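### 3.2 The bed as a folding surface

Most of us, as Joo and Wi were fond of reminding the rest of the group, do our folding on a bed and never on a proper table, and so we gave the bed a section of its own. The cover is soft, it wrinkles along with the clothes, and other belongings have a habit of settling on it.

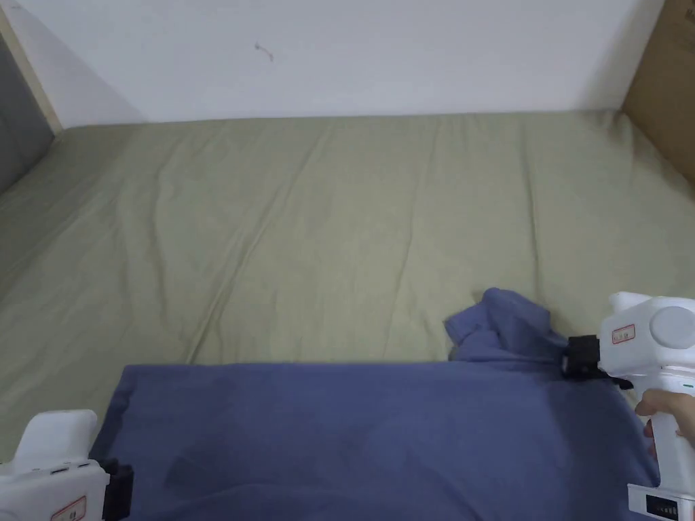
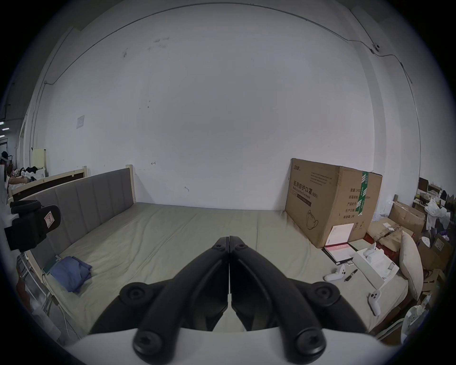
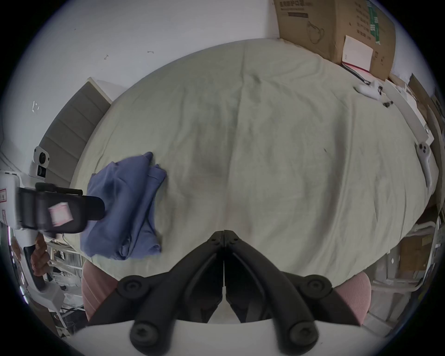
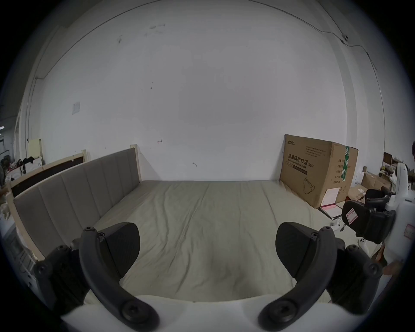
**Figure 2.** The bed and its surroundings. First: a blue garment spread mostly flat. Second and third: folded blue cloth at the left of the bed. Fourth: the bed with its padded grey panel and the cardboard box by the wall.

Spreading a garment out takes a good deal of room - more than we had allowed for in our first plan, drawn up in September - whereas a folded one asks for very little. We therefore noted the space left around each item as well as the state of the item itself. Of the 700 folds in the Grestudau set, 207 were marked by Yeo and Sung as sharing the bed with other things, and we kept every one of them, being rather fond of an ordinary, lived-in bed.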